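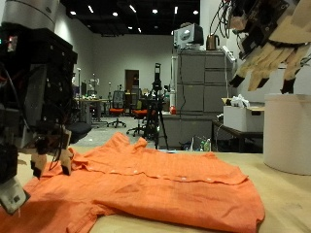

The orange shirt on the folding table at Herkance's open day in Hultstead.

I went to the Herkance open day expecting to be sold something. There were free pens, there was coffee in a big urn, and I drove home two hours later still thinking about a shirt.

Let me back up. Herkance is the robotics outfit that moved into the old Varela building on the edge of Hultstead, and every so often they open the doors to anyone who signs up on their page. My slot had 16 people in it, mostly parents with kids, plus a couple of retired guys who asked much better questions than I did. Berenice Cervantes, who runs the manipulation group (manipulation meaning hands, I had to ask), walked us past the desks and straight over to the table where two robot hands were working on an orange button-up.

Now, I have folded a lot of shirts. I worked retail through most of college and at one point I could do a stack of polos without looking down. So I stood there with my arms crossed, feeling pretty smug, and watched a machine with black-tipped tan fingers try to work out where a collar was.

It was slow! Really slow. A finger would come down near the collar, touch the fabric, stop, and then seem to have a little think. Meanwhile the front of the shirt lay there in wrinkles with its small white buttons all in a line, and I wanted so badly to reach over and just smooth it out. A kid next to me said "my mom does it faster" and got a laugh from everybody, including Berenice, who told him his mom had been practicing a lot longer.

On the first run we saw, it got the sleeve in and then lost the hem. On the second it bunched up the whole collar side and one of the engineers had to lay the shirt out again. The third was a real fold. A bit crooked, like something I'd do with a phone in my other hand, but you'd put it in a drawer. People clapped. I clapped!

So what do I think about it, which is what this column is supposed to be for?

First off, I think showing us the bad runs was the best thing they could have done. Most of what I know about robots comes from short videos with music on them, where everything works and the floor is shiny. Hultstead was a regular workplace with an electric kettle on top of the filing cabinet and a plastic bag somebody hadn't thrown out. I trusted it more for that. If a company wants me to believe its machine can do a thing, let me stand there while it blows it twice. I'd like every one of these firms to be made to do their demos live, in front of bored eight-year-olds.

Second, I'm less worried about the shirt-folding jobs than I was in the car on the way over, and more worried about what gets promised in the meantime. One of the retired guys asked how many practice folds it took to get this far. Berenice said they'd passed 1,000 on button-ups alone, and that a different fabric can still throw the whole thing off. She was very straight about it. But I've also sat through a sales webinar from Gridoveo (a different company, and I won't be going back) where a man told a group of store owners they could plan on cutting floor staff by next February. Based on what? A shop manager who believes that is going to leave a position empty, and some nineteen-year-old is going to be folding for two people while everyone waits for the robot to show up.

And third, this one's smaller, I came away with more respect for the folding. I never once thought of it as skilled when I was doing it, and I sure wasn't paid like it was. Yet there I was in a big room full of smart people and expensive gear, and the hard part was knowing how a sleeve is going to flop when you let go of it. My hands know that. Yours do too. Maybe we could pay the people who do it all day a bit more, while we're on the subject.

Would I want one at home? My sister asked me that the same night and I said no, and then I looked at the basket at the end of my bed and said well, maybe. Ask me when it can do a fitted sheet.

The open days are free but you do have to book, and wear comfortable shoes, because they don't put out many chairs for visitors. If you go, ask to see it drop something.

Recent columns
The self-checkout and I are not speaking
200 emails from my bank
Why I still mow my own lawn
What a $300 vacuum taught me about stairs
Letters: readers on talking thermostats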